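The Second Life of the Paper Cup

The case for washing a paper cup goes like this. You paid for it, you used it once, it still holds its shape, and there's an empty slot in the top rack. Why not send it around again?

I have been hearing this argument a lot. It comes up in household tip columns and in the booklet that arrives with a sleeve of Plallodach cups, which promises "repeat enjoyment" without saying how many repeats. A sleeve holds 100. If each one survived even four runs, the booklet suggests, you would have the use of 400 cups for the price of 100. I like a bargain, and I do not believe this one.

Washington Evangelista doesn't either. He ran the dish room at Nogueira, a lunch place that served 300 people on a good day, and he now fixes home dishwashers for a living. He has pulled a fair amount of gray mush out of filters. "People tell me it was labels," he said. "Sometimes it's labels. Sometimes you can still see the rim of the cup."

Paper cups have a thin lining on the inside, and that lining is what keeps your coffee where you put it. The outside is usually plain paper. Hot water and detergent come at it from below, from the side and down the seam, for an hour or more. Custex, which sells a thicker cup at a thicker price, says its product is "dishwasher tolerant." I asked what tolerant meant and was sent a second copy of the brochure.

So I have my doubts about the cup. I have more doubts about how we load everything else. A kitchen can have the machine open, the rack pulled partway out, and a plate standing in a drying rack in the sink a short reach away. Half of us run two systems side by side and trust neither.

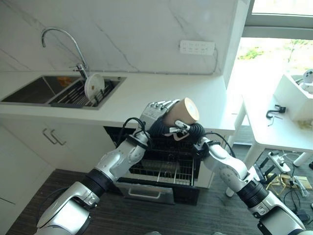 What belongs in the rack

Plates, bowls, glasses, mugs, most flatware. Face them toward the spray and leave a gap between them. The old advice to rinse everything first is mostly a waste of water – scrape the plate and walk away.

Evangelista would put the cup in the trash, or in the compost if your local program takes lined paper, and many don't. Check before you feel good about it. A cup that held nothing but pencils or dry cereal can go on holding pencils or dry cereal. Wipe it out.

As for the reusable alternatives, Medemov makes a folding one with 402 five-star reviews, several of which seem to have been written by the same cheerful person. I bought it anyway. It leaks a little at the second fold, and it smells of yesterday's tea. A ceramic mug from the back of the cabinet has so far outperformed it at every meal.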